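Pre-session checklist for demonstration rigs, with my comments
Clukergate workshop, teaching bay and simulator desk
Checked on April 21, 2020

I do this one from top to bottom before anybody gets to drive an arm, and I write the comments as I go, so please forgive the rambling. Items are marked OK, ATTENTION or FAIL. If you only have two minutes, read the ones marked ATTENTION and the one FAIL.

SECTION A – The bay itself

A1. Floor clear inside the taped line
OK. Somebody had left a stool right on the tape again. I moved it to the wall. Please leave it there, the arm can reach further than you think when it's being pushed about by hand.

A2. Emergency stop, wall mounted
OK. Pressed it, arm dropped out of drive straight away, twisted to release, reset from the panel. Lovely clean click.

A3. Emergency stop, on the lead
ATTENTION. Works, but the lead is now so twisted that it pulls the button off the desk if you let go of it. I've unwound what I could. It needs hanging up by its hook after each session and not dropped in a heap (I know, I've done it too).

A4. Guard door switch
OK. Opened it five times, five stops.

A5. Lights over the bay
OK.

SECTION B – Teaching by hand

This is the mode where you take hold of the wrist and walk the arm through the job yourself, so it gets the longest look.

B1. Enabling switch, all three positions
OK. Released is off, half squeezed is on, squeezed hard is off. Do try the hard squeeze yourself before your first run – people do tend to grip tighter when they're startled, and it's good to know what it feels like.

B2. Arm holds its own weight when freed
ATTENTION. It sinks slightly at full stretch. I timed it and it's slow, nothing that would catch you out, but the payload setting was still the one from the Bastulen gripper we had on in January. I've put the right figure in and it's better. It still isn't perfect. Keep one hand under the forearm when you let go at full reach, and tell me if it gets worse.

B3. Speed limit in hand mode
OK. Limit is on and locked. I pushed as hard as I could and it just went heavy on me, exactly as it should.

B4. Pinch points taped and visible
ATTENTION. The yellow tape at the elbow has worn through on the inside. I had none left so it's had a strip of white as a stopgap. Yellow tape is on the shopping list.

B5. Hair, sleeves, lanyards
OK for me. Lanyards off, please, every time. There's a hook by the door for them.

B6. Gripper force at teaching level
OK. Tested on the foam block first and then on my own finger, which you're not to copy.

SECTION C – Teaching by remote control

C1. Hand controllers charged
FAIL. The left one was flat. It had been sat on its dock but not pushed down far enough for the little light to come on. It's charging now and the remote station is tagged out until it's full. Look for the light! It's such a silly thing to lose a morning to.

C2. Hold-to-run trigger
OK on the right controller. Left not tested, see above.

C3. Delay between hand and arm
Not tested, as the station is tagged out. I'll fill this in when both controllers are up.

C4. Operator can see the bay directly
OK. Blind is up and stays up. I'd much prefer you looked through the glass for the first move of each run and went over to the screen after that.

C5. Scale setting
ATTENTION. Somebody had left it on the big setting, where a small wave of your hand becomes a large wave of the arm. Back to one to one. If you change it, change it back and write it in the log. The last entry in the log is run 3067 and there's no mention of it there.

SECTION D – The simulator desk

I was asked whether the simulator needs a safety check at all, seeing as you can't bang your head on it. My view is yes, a short one. The habits people pick up here are the ones they bring into the bay, and the demonstrations recorded here end up moving the real arm sooner or later.

D1. Shojaei scene file loads without errors
OK. Took ages the first time and was quick after that.

D2. Gripper shown in the right place
OK. I check this in the gripper's own view before I touch anything else. You want both fingers in the bottom corners and level with each other, with a good wide gap between them. If one sits higher than the other, stop and reload the scene. Don't try to drive round it, you'll be teaching a crooked grasp.

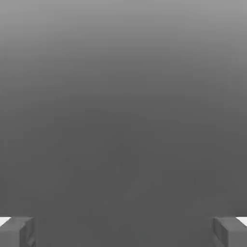
Item D2, simulated gripper view. Both fingers in, level, nothing held.

D3. Gripper empty at the start
OK. Same view does for this one. Look between the fingers and make sure there's nothing there. A demonstration that begins with something already in the grip is no use for teaching a pick-up, and it's a pain to weed out later.

D4. Know which way you're facing
ATTENTION, and this is more about us than about the software. When all you've got in front of the gripper is plain grey, with no edge or marking to go by, you can't judge how far off the surface is. The rule for the bay applies here as well: switch to the wide view, find out where you are, then move. I've watched people push forward to see what happens. Please don't get used to that.

D5. Reset key returns the arm to start
OK. Tried it from three different poses.

D6. Recording light and recording actually match
OK. Made a ten second test, played it back, deleted it. Free space on the Funik drive is fine, over 1013 gigabytes.

D7. Simulated demonstrations labelled as simulated
ATTENTION. There were 19 in the wrong folder, mixed in with ones taught by hand on the real arm. I've moved them. Nothing gets played back on the real arm until the label's been checked by the person standing next to it, and then the first playback is at the slowest speed with a hand on the stop.

SECTION E – Still to do

Left controller: charge fully, then do C2 and C3 before the tag comes off.
Yellow tape for the elbow.
Second look at the payload setting, B2. I'd like to weigh the gripper properly this time.
Hook for the stop lead wants moving nearer the desk, it's too far to bother with where it is and I suspect that's half the trouble.

Hand teaching: cleared for use, with the note on B2.
Remote station: not cleared.
Simulator desk: cleared for use.

Sheet number 3833. The paper copy goes in the blue folder by the panel.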